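Two shelves by the till

Hui-mei Lui has run the corner shop at the bottom of Jorano Street for 40 years, first with her parents and now mostly on her own. The sign outside still says Wu, after the family who had the place before. She never changed it.

"People were already calling it Wu's," she says. "A new sign cost money and we needed a freezer."

We talk at the counter between customers. She sells milk, bread, phone top-ups, birthday cards and a lot of cold drinks. The drinks, she says, pay the electricity bill in summer and do very little in winter, apart from the week before Christmas.

"December is mixers and batteries. After that it goes quiet until the schools break up."
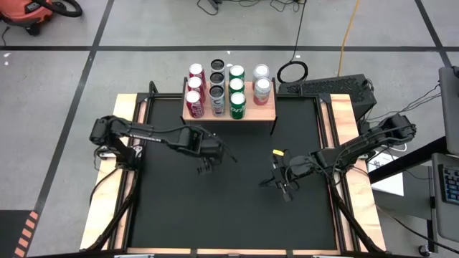
The biggest change in her time has been the hours. Her parents shut for lunch and all day Sunday. She opens at six and closes at ten, with Thenmozhi Subramaniam covering the evenings. Thenmozhi started as a Saturday girl and now does the ordering as well.

"I order less than Hui-mei did," Thenmozhi says. "She bought by the pallet if the price was good. Then we had nowhere to walk in the back room."

Hui-mei doesn't dispute this. She once bought so much tinned soup that the family ate it until spring.

They disagree about what should go by the till. Hui-mei wants sweets and chewing gum, as it has always been. Thenmozhi has been given 2 shelves for things she picks herself, and at the moment these hold cakes from Caketico, a small bakery across town, and flavoured waters that cost more than Hui-mei thinks water should.

"They sell, though," Hui-mei says. "I look at the till roll. I can't argue with the till roll."

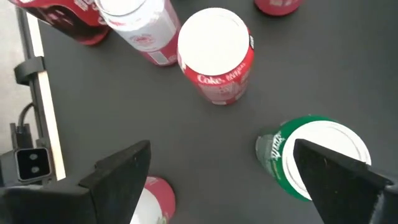 Coca-Cola among the cans on a dark tabletop.

Neither of them is very worried about the new Plundness supermarket by the station. It took nearly a third of their bread sales in the first month, and some of that has come back. Customers who do the big shop there still come in for the things they forgot.

"What they forget is always the same," Thenmozhi says. "Bin bags, onions, cat food. So I make sure we never run out of those."

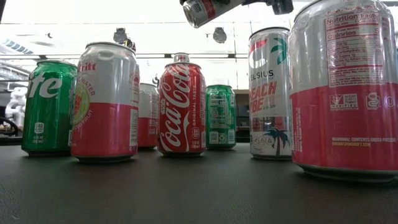
The lease is a longer question. It runs to 2041, when Hui-mei would be well into her eighties, and she has no plans to see it out behind the counter. Her sons have jobs elsewhere and she has not asked them to come back. She has talked to Thenmozhi about taking over the shop in stages, starting with the accounts.

"I've said yes to the accounts," Thenmozhi says. "The six o'clock start we are still discussing."

A man comes in for a paper and a pint of milk, and Hui-mei has both on the counter before he reaches it. She asks after his knee. He says it is no better, pays in coins and goes out, leaving the door open, and Thenmozhi gets up to shut it.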